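Notes on Moving House With a Framed Collection

The following notes concern my household's relocation from Jolesgate to Givden in December. They are offered to readers who have asked how the collection was handled.

1. Packing
All 16 frames were wrapped in paper and placed upright in cartons. Glass was taped on the larger works only. The Star Wars poster, with its thick black frame and narrow white mat, was assigned a carton of its own.
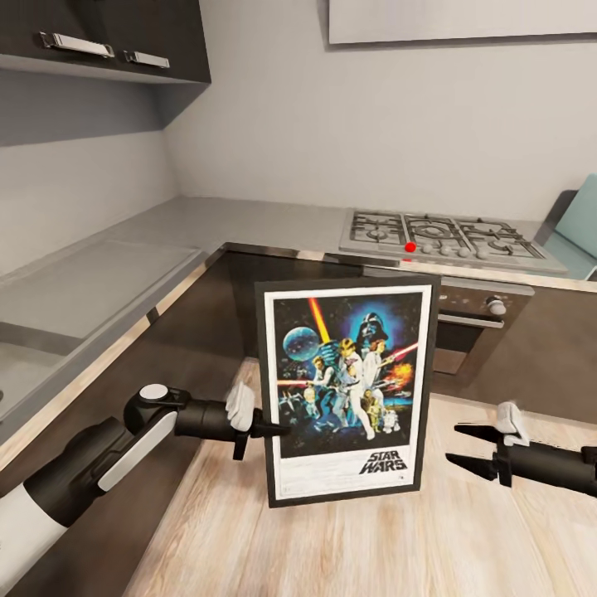
2. Transport
The removal firm, Dinsa, required two trips. Its foreman, Sepehr Parsa, asked that each carton be labeled on the short side – a sensible request, and one I had neglected. Insurance was arranged separately and took over 15 days to confirm.

3. Placement
Walls that receive direct afternoon sun should be avoided. I have also ruled out narrow surfaces beside outside doors, such as a white pillar next to an open doorway, where a frame is easily knocked. 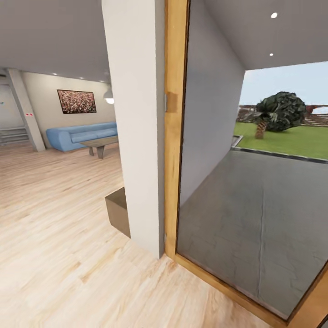

4. Outstanding matters
The Trundholm prints remain in storage. Their hanging wire is to be replaced before spring.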